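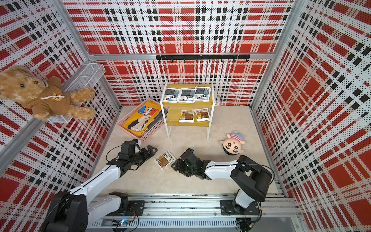 Fig. 1. The corner with the shelf, the pink basket and the hook rail, seen from above.

Small Space Storage — Project Report
Stamberg, May 31, 2025

My project was supposed to be on closet design. Then I moved into a room in August with no closet at all, so I changed the topic to something I could use: how much everyday stuff can you keep in one small corner and still find it again?

I kept the budget tiny. I spent 68 dollars in total, and 24 of those went on the shelf, which is the Granström one with two boards. I had my eye on the bigger Furnthorpe unit for weeks (it has drawers!) but it would have eaten the whole budget and most of the floor too.

The first thing I worked on was the packets. I wanted one kind per board, dark labels on the upper one and brown labels on the lower one, so you can tell them apart without reading the small print. That rule worked really well and it's the one part of the plan I never changed. The brown ones are still the ones that end up on the floor, though, and I think it's the low board. You reach in without bending down properly and one slides out.

The pink basket is for clothes. I tried rolling everything first, like they do in all the videos, but rolled shirts came undone whenever I pulled one out. Folding flat was slower and looked better, and the big yellow KEY shirt goes on top with the print showing so I know which pile I'm looking at. Dark things go under it or down the side. 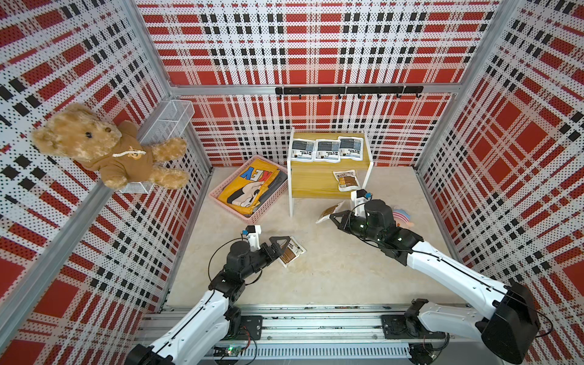
Soft toys were harder than I expected. They don't stack, they don't fold, and a big teddy bear takes up more room than a week of T-shirts. I put a white wire basket on the wall for mine, and he's simply bigger than it is, hoodie and all. I still like the wall basket a lot — it would be great for socks or chargers — but next time I'd measure the bear before I go shopping.

The hook rail was my last purchase, and I have the least to say about it. Eight hooks sounded useful, but I hadn't planned what would hang there and they've stayed mostly bare. If I did this again I'd make the list of things first and pick the storage second.

I also timed myself putting the whole corner back in order. My first try took 17 minutes and my best was 4, once I stopped refolding clothes that were already fine. My classmates in the Jidelville group did a kitchen drawer and found the same sort of thing with their lids.

Still to do: a lip on the lower board and a bigger basket for the bear.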